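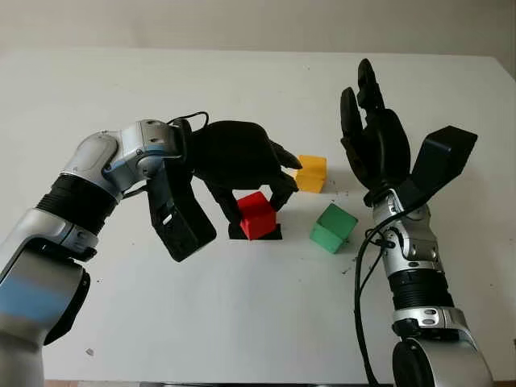
Fig. 2. Red, yellow and green cubes on the white table.

Section 2: Setting up the table and the cubes

OK, so you've got the Skatley cube set out of its box and the lid is back on the shelf. I run the Leltisthorpe play and sorting room, and I've set this table up more times than I can remember, so what follows is how I do it. If you have the older Sulberg table, most of this still applies, but read the note after step 4 first.

1. Clear the table completely. Pens, mugs, the instruction card, all of it. I put mine on the windowsill and then forget them there, but you can be smarter than me.

2. Wipe the top with a damp cloth and then a dry one. A white top shows everything (pencil marks especially!), and the cubes pick up any sticky spots you miss.

3. Check that the table is level. Put one cube down near each corner and give the table a gentle push. If it rocks, turn the foot under the low corner a little at a time until it stops.

4. Tighten the locking ring on each foot by hand. Please don't use a wrench. I cracked a ring that way and the replacement, part 404, took until May to show up.

Note: Sulberg tables have locking rings on the back feet only. Level the front with the felt pads from the small bag, and press them on hard for a minute or so.

5. Pick your colors. For a first session I stick with red, yellow and green, one of each. You'll be tempted to tip the whole box out - I always am - but three is plenty to start with, and it makes packing up so much quicker.

6. Set the cubes out with enough room to get your fingers around each one. They don't have to be in a straight line. I like them a bit scattered, it feels friendlier.

7. Look at the colors under the light you'll be using. Under our old yellow bulb the green and the yellow got much too close for comfort, and I swapped it for a plain daylight one.

Caution: The cubes are small. Keep them away from babies and toddlers, and from dogs too (ours has a real taste for them).

Caution: Don't leave the set on a sunny table over the weekend. The red fades first.

Cleaning the cubes

Warm water and a drop of dish soap, then straight onto a towel. No bleach, and please no dishwasher. If a cube has crayon on it, a Fallahi eraser block takes it off with a few light rubs, but go easy around the edges.

Packing away

Count them back into the tray by color, reds on the left. If you end up one short, check under the table before you order more. Spares come in single colors, and the order form is in Section 5.

Last updated March 3, 2021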